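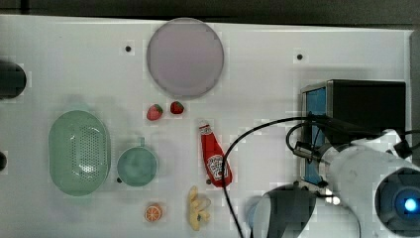 Washing a big batch of used play kitchen stuff
Skoklow Parents Board > Toys and Gear

sakda_s
Joined: June
I picked up a big box of play food and toy cookware from a preschool that was closing. Paid 30 dollars. It had been in a storage unit and everything has that greasy dust on it, plus price stickers on the bottoms from whoever owned it before that. I want it clean before my daughter's cousins come over. What do you all use? Bleach, dish soap, vinegar, the dishwasher? My wife says dishwasher, top rack. I'm worried about the thin pieces.
- Sakda Sitthichai

plumline119
Dish soap and warm water. Anything stronger is a waste for dust. I run a home daycare and that's what I do at the end of every week, then a sanitizer after if somebody has been sick.

Sombat Saengthong
Agree on soap first, but I wouldn't stop there with stuff out of a storage unit. Mice. I use Dilutix, the unscented one, mixed the way the label says. Let it sit as long as the label tells you, then rinse, then air dry. Most people wipe it off right away and then it hasn't done anything.

plumline119
Dilutix leaves a film if you don't rinse it twice. I quit using it for things that go in mouths.

Sombat Saengthong
I rinse once and have never had a film. Might be your water. We're on a softener.

plumline119
We're on a well, so could be.

ovenmitt100
Dishwasher is fine for the solid pieces. The problem is anything hollow. Play fruit with a seam will fill up with water and you won't get it all out, and a month later you squeeze it and black stuff comes out. I threw away a whole set of Srithong vegetables over that. If it's hollow, wipe it, don't soak it.

gardenhose_ed
You can put a dab of hot glue over the hole before you wash. I've done bath toys that way.

ovenmitt100
Hot glue comes off and then a toddler has a piece of glue in her mouth. I wouldn't.

gardenhose_ed
Mine has stayed on for years, but do what you want.

sakda_s
OK so soap for everything, no soaking for hollow pieces. What about pots and spatulas and that kind of thing? The bigger items look like they could take the dishwasher.

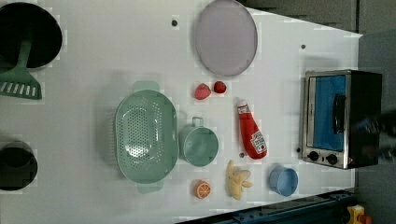
Sombat Saengthong
Depends if it's toy stuff or real kitchen stuff that got mixed in. Preschools do that a lot. Real cookware usually has something stamped on the bottom. If it has a nonstick coating and the coating is scratched, I'd pull it out of the bin. Toy ones I'd do by hand, because the heated dry is what warps them. If your machine lets you turn the heat off then go ahead.

plumline119
Turning the heat off works. I've never had anything warp on the top rack with it off.

sakda_s
Good, there's a button for that. And the stickers? I tried a fingernail and got the paper off but the glue is still there.

ovenmitt100
Cooking oil. Rub it on, leave it while you eat lunch, wipe with a paper towel, then soap. Don't use nail polish remover, it will melt some plastics and take the color off others.

gardenhose_ed
A hair dryer is quicker than oil.

plumline119
I'd still go with oil. No risk to the plastic.

Sombat Saengthong
Somebody asked for my routine in the other thread too, so I'll put the whole thing in one place.

1. Sort first. Solid plastic in one pile, hollow in another, wood and fabric in a third. Throw out anything cracked.

2. Take off the stickers while everything is dry. Oil for the glue.

3. Wash in a tub with dish soap. Old toothbrush for the seams and for the rims of plates, where the grease collects. 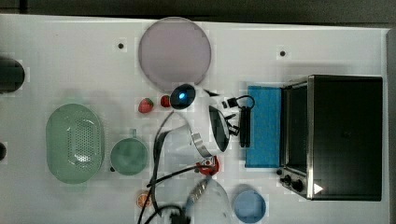
4. Sanitize the solid pieces if you're going to. Follow the label. Rinse.

5. Lay it all out on a towel overnight and turn it over once. Don't put it back in a closed bin the same day, even if it feels dry.

6. Wood gets a damp cloth and nothing else. Fabric goes in a mesh bag on cold.

plumline119
I'd rinse twice at step 4 but otherwise same as mine.

sakda_s
Thanks everybody. Starting on it tonight. If there are doubles when I'm done I'll list them on Tradstead, local pickup only.

mod_1237
Please keep the sale posts over there. Leaving this open for cleaning questions.

ovenmitt100
Sakda, if any of the doubles are cups, message me.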